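August 12, 2023

I have a bench! A real one, all to myself, and I'm so pleased about it that I'm writing this with my shoes still on.

Maham Lashari gave me the long black counter by the wall this morning, the one people had been piling their coats and printouts on since February. She said if I could clear it I could keep it, and then she went off to a meeting, and I think she expected it to take me the week. I had it done by lunch.
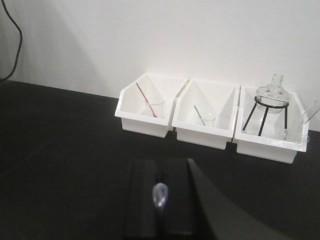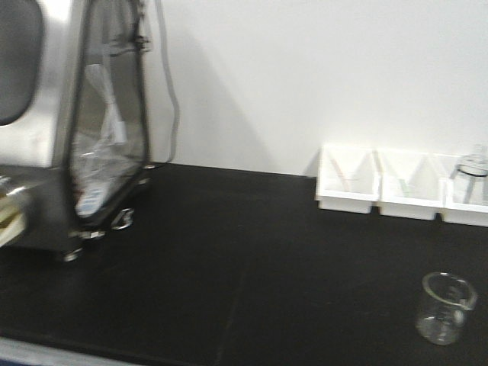
Black counter, white wall, and I love it already.

So, the clearing. Most of what was on there turned out to be paper. There were instruction sheets for things we don't own anymore, three different sign-out lists (all blank after the first page), and a Zusari catalog so old that the phone number on the back has been crossed out by hand and a new one written in, and then that one crossed out too. I kept the catalog. I don't know why, I just like it. Everything else went in the recycling, two full loads down the back stairs, and my arms are feeling it tonight.

Under the paper I found a box of labels, 400 of them, never opened. I was thrilled. Maham laughed at me when she came back and found me hugging a box of labels, but she hasn't spent a whole spring writing on tape with a dying marker. They're the good kind that peel off without leaving that gummy patch behind.

Then wiping down. I went over the whole counter twice, first with plain water and then with the proper cleaner, and I did the wall behind it as far up as I could reach. I do love wiping a black surface, you get that shine following the cloth along. It never lasts, of course. Every fingerprint shows. I've made peace with that in advance.

The bins are my favorite part, I think. I like that they're open at the front, so I can reach in without lifting anything down, and I like that they stack, because I know perfectly well I'll want more of them by the fall. I spent far too long deciding what goes where. Glass on the left, that much I'm sure of. For the others I went back and forth between gloves and wipes, or droppers and tubing, and in the end I decided to work a few days first and see what my hands go looking for. Kenna Strachan says she set hers up alphabetically and has regretted it for two years.

She stopped by around three with half a coffee cake, which we ate out in the hall like civilized people. She used to have this bench, it seems, back before the move, and she told me the light is best before noon and that the seam in the counter will collect every grain of anything I spill, so keep a soft brush handy. Must buy a soft brush. She also said to ask for a decent stool now, while Maham is still impressed with me. Good advice! I asked at four and there's one coming, the Gasta with the back support, so I can stop perching on the step.

Things for tomorrow: soft brush, labels on the bins (lightly, in case I change my mind), a fresh notebook, and find out who owns the 28 stray pen caps I swept into a jar. Also I need to read the Sallent safety sheets before I start anything, all 34 pages, and sign the back of the last one.

I'm starting on the first batch of dyes if the sheets don't put me to sleep. Red first. Dinner was toast, and I haven't called Mom back, so I'll do that now before it gets too late there.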